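Flendness: building a hand-held gripper at a kitchen-sized table
Project report, second term
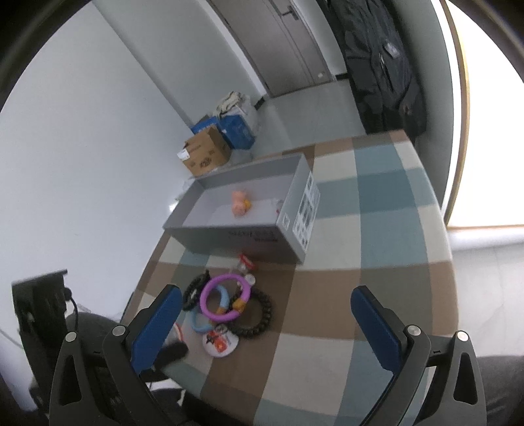 Report by Mieke Verschueren and Joar Haugen
Supervisor: Rebecca Leone
Workshop: Colombo shared workshop, with parts of the work done at home

1. What we wanted to make

Our task was to build a gripper which a person holds in the hand and which has a camera looking along the fingers. With such a tool one can record how small things are picked up, and later use the recordings to teach a robot arm. We gave the project the name Flendness, after the street where Joar lives.

We set ourselves a limit of 116 euros for all the parts. The camera we could borrow from the school, so it is not in this sum.

2. The fingers

The two fingers mirror each other. Each one is a linkage of dark grey arms turning on round pins, and the outer arms have a long triangular opening to save weight. At the inner side of each finger is a blue pad with a texture.

In our first version the holes for the pins were too narrow. We opened them by hand with a drill, and then one finger had more play than the other, so they did not meet in the middle. Sarahí Arellano, who uses the workshop for her own work, advised us to print the arms again with the right hole size and leave the drill alone. This cost us almost 48 hours of printing, but the second set closes straight.

3. The camera view

The lens is very wide. It shows both pads when the fingers are fully open and also a good part of the table behind them, but the corners of the picture are black and straight lines come out bent. We left the picture uncorrected in this report.

4. The table

For the objects we chose bracelets, bangles and other small things, with an open grey box at the side as the place to put them. Rings are harder than we expected. A bangle lying flat gives the pads little to hold, and when one lies over another it is easy to take both. The beaded bracelets change their shape each time they are put down.

The plaid tablecloth was Mieke's idea -- she wanted a background with several colours, in order that the recordings would not all look the same.

5. What is still open

The trigger spring is too strong and the hand becomes tired. Rosario D'Amico has offered us a softer one from his Gavix kit, which we will try in March. We also must write down the opening of the fingers together with the video. At present we have only the video.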